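April 2023, bench notes, gut group

Read the Plulteo paper again, slower this time. The claim is that 40 adults on a fiber blend for 8 weeks ended up with "a more resilient gut community." I still can't find where they say what resilient means. As far as I can make out from the methods, it means the samples from week 8 looked more like each other than the samples from week 0. Give everybody the same sachet every morning and I'd expect that anyway. Doesn't tell me anybody is better off.

Aqeel Hashmi thinks I'm being unfair. His point is that the butyrate numbers went up too. They did, in stool. Stool butyrate is what's left after the colon has taken what it wants, so a rise could mean more being made or less being absorbed. He says everyone in the field uses it. Fine, everyone does.

We use cookies to improve your experience on this site. By continuing to browse you accept our cookie policy. Accept / Manage settings

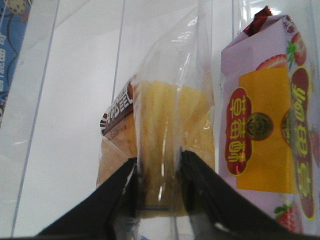
The diet records bother me more than the butyrate. People filled in a paper form at the end of each day, and the form is adapted from one dated 1987, with boxes for bread, cereal, fruit and so on. Where does somebody put a piece of pale yellow spongy stuff in a clear plastic bag? I could call it cake or I could call it soft bread, and the form treats those as different food groups with different fiber values. Multiply that by everything a person eats without a plate and the "background fiber" column is mostly guesswork. They then adjust for it, to two decimal places.

Own work. Reran the Qureshi extraction kit against our old bead-beating protocol on four pooled samples. Kit gave more DNA, and the rep is very pleased about that. But the extra seems to be mostly Gram-negatives, and Bifidobacterium dropped to almost nothing in two of the four. Gentle lysis, thick walls, same old story. If Ternell used this kit for their infant cohort (the supplement doesn't say, have emailed), then their "missing Bifidobacterium" result needs a second look before anybody builds a product on it.

Blank had reads in it again. Low, but the same Pseudomonas as last time. Suspect the elution buffer. New bottle opened, old one kept in the cold room with tape on the lid, please leave it there. 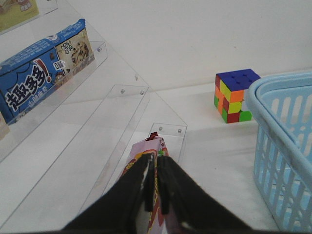
Also still waiting on Meltine for the sequencing of the second batch. They now say July. Aqeel wants to start the analysis on batch one alone. I said no, then said maybe, then said only if we write down what we're testing before we open the file. One outcome, change in Bifidobacterium relative abundance, and no fishing through up to 40 genera afterward for whichever one moved. He agreed, a bit too quickly for my liking. I've put the plan in the shared folder with both our initials on it.

To do:
- repeat extraction with bead beating added before the kit, same four pools
- blank with new buffer, and one with plain water
- ask Plulteo authors for the raw diet forms (won't get them)
- find out who diluted the mock community standard and didn't label it

Subscribe to our newsletter for updates from the group. Enter your email address. You can unsubscribe at any time.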